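# The scanner that was asleep

A document scanner that fails every day gets replaced. A document scanner that fails once or twice a week, recovers by itself, and leaves no error on the screen can stay in service for years. At the records office in Kincombe it stayed in service until last December, when an update to the scanning software turned a minor delay into lost pages.

The office runs Clerkanex, a document intake package, on 66 Delora desktop computers. Each desktop has a sheet-fed scanner, and most of the scanners reach the computer through a powered Noiphan hub. Before the update, a scanner that vanished from the USB bus during a job caused the program to pause and try again. After the update, the same event closed the job. Pages already in memory were saved and pages still in the feeder were not. The operator saw a normal "batch complete" message.

Montri Saengthong, the systems administrator, first treated the matter as an application bug, and in one sense it was. A batch that ends early should not be reported as complete. The vendor agreed and changed the message in the next release. That left the question of why the scanners were dropping off the bus at all.

## Reading the log

The operating system had been recording the answer for a long time. Every removal and arrival of a USB device is written to a log, along with the port and the device identifier. Nothing in the log marks a removal as wanted or unwanted, so a healthy machine and a faulty one can look much alike at a glance.

Saengthong collected the logs from all the desktops and kept only the pairs where a scanner left and the same scanner came back on the same port shortly afterward. A person pulling a plug and putting it back takes longer than that. The filter left 394 events for the month. They were not spread evenly. Desktops in the mail room, where scanners run nearly without a break, had almost none. Desktops at the public counter, where a scanner might sit unused between visitors and then be needed at once, had the most.

Heavy use is the usual suspect in a hardware failure. Heat builds up, connectors move, power supplies run close to their limits. A fault that prefers idle machines points toward power management, and that was where he looked next.

## What selective suspend does

USB selective suspend lets a computer put one device to sleep while leaving the others awake. The driver notices that the device has been idle for a set period and asks for it to be suspended. Traffic to that port stops, and the device is expected to cut its power draw to a low level. When the computer wants the device again, it sends a resume signal and waits for a reply.

The feature is useful in laptops. In a desktop connected to a wall outlet the saving is small, but the same drivers are often used for both, and the setting is commonly left on.

Three parties have to agree for a resume to work: the host controller, the device, and any hub between them. The hub is the one most often forgotten. When a hub has no active devices it can be suspended too, and then a single request from the application has to wake a chain. The controller wakes the hub, the hub restores its ports, and only then does the scanner hear anything.

The scanner driver in Kincombe used an idle timeout of 3000 milliseconds. A visitor looking through a folder for the next form could easily take longer than that. The scanner went to sleep between sheets.

Its wake time was also long. The scanner had to check its lamp and its feed sensors before it answered, and with the hub in the path the delay was around 2 seconds. The driver was prepared to wait for less. When it gave up, it reset the port, and the reset appeared in the log as a removal followed by an arrival.

## Cables, again
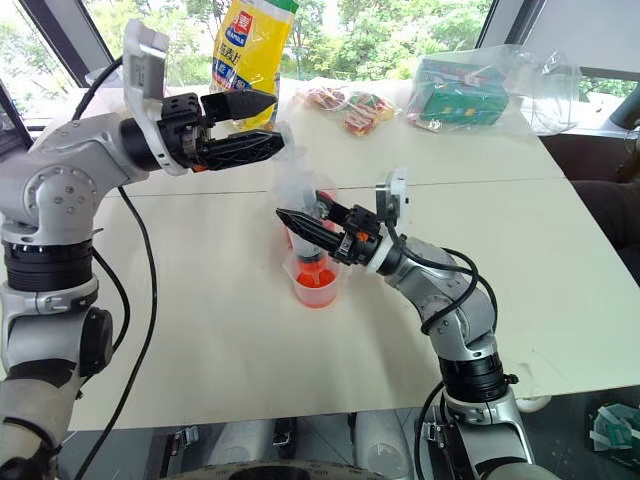 Power settings were changed on a small group of counter machines first, and the events there fell sharply without reaching zero. The remainder came from physical connections. A USB link that is only just good enough will often carry data all day and then fail during resume, when both ends have to settle the connection again in a short time. Length matters, and so does strain at the plug. Anything that moves should have slack in its lead, in the way the black cable hangs from the left arm and loops down across the white tabletop toward the near side. A lead pulled straight from the back of a scanner to a hub under the counter passes every small push on the scanner directly to the connector. Several of the leads in Kincombe had been pulled straight to keep them tidy, and some had cable ties close to the plug.

The repair was dull. The ties were moved back, the leads were given a loop, and those with loose plugs were discarded. Where a long lead had been joined to an extension, the hub was brought up onto the counter so that one short lead would do.

It is tempting to test a cable by moving a large file across it. That is a fair test of steady traffic and a poor test of resume. A better one is to let the device suspend, wake it, read a small amount of data, and repeat the cycle unattended overnight. Saengthong wrote a short script for the purpose. It recorded the wake time on each pass, and the spread told him more than the average. Good cables gave nearly the same result every time. Bad ones gave the same result most of the time and then a very different one.

## Choosing where to turn it off

There are several places to disable USB suspend, and they do not have the same effect.

- **The power plan.** This covers the whole computer and is easy to apply by policy. It can be lost when a user or an installer switches to another plan.
- **The hub's own setting.** This stops the computer from suspending that hub. It does not always stop a driver from suspending a device attached to it.
- **The device driver.** This is the most exact choice, where the vendor offers it. A driver update may restore the default.
- **The firmware setup screen.** Some desktops offer a setting for USB power behavior. It is seldom described clearly, and it may apply only while the computer is off.

Kincombe used the first and third together. The power plan was set by policy and locked. The driver's idle timeout was turned off through a value in its configuration file, and a task at startup checks that the value is still present. If it is missing, the task writes it back and logs the change.

The hubs were left in place. Removing them would have shortened the wake path, but the Deloras have few rear ports and the counter machines also drive a card reader and a label printer. Noiphan supplies a firmware tool that reports the hub's version, and two versions were found in the building. The older one took longer to restore its ports. Updating the hubs was worth doing, though it needed a visit to each desk with everything unplugged except the hub itself.

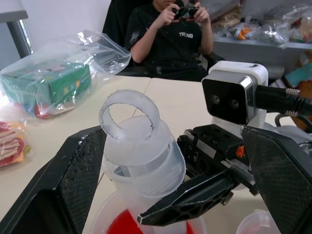
*Two fingers with textured black pads, and the slotted rail and small screws of the mechanism between them.*

## The part that belongs to software

A program that depends on a USB device has to assume that the device will disappear. Turning off suspend lowers the chance and does not remove it. People kick plugs out, hubs lose power, and drivers reset ports for reasons of their own.

The earlier release of Clerkanex handled this with a retry loop. It held the job open, watched for the same device identifier, and continued when the scanner returned. The loop had a weakness: with two identical scanners attached, it could resume on the wrong one. The December release removed the loop to fix that case and put nothing in its place.

A sounder design uses the serial number when the device reports one and falls back to the port path when it does not. It also keeps a count of sheets fed and a count of images received, and it refuses to close a batch while they differ. Scanners commonly report the first figure. Clerkanex was already collecting it for the maintenance screen, where it served as a reminder to replace the rollers.

The current release compares the two. When they do not match, the operator is shown the last image received and asked to reload the feeder from the next sheet. The retry loop is back as well, limited to devices that report a serial number — most recent scanners do.

## Checking another site

An office that wants to know whether it has the same problem can begin with the log and leave the settings alone until a baseline has been taken. Changing the power plan first makes the events stop and hides which machines have bad leads. The useful pattern is a short gap between removal and arrival, on the same port, soon after a period with no use.

If the gap events are found only on machines with hubs, the hub firmware should be checked before the scanners are blamed. If they are found on machines with and without hubs, the driver timeout is the better place to start. A single machine with many events, surrounded by similar machines with none, most often has a cable fault.

Kincombe still collects the log once a month. The filter runs on the same server that holds the scanned batches, and its output goes to Saengthong as a plain text file, sorted by desktop name, with the port number in the second column.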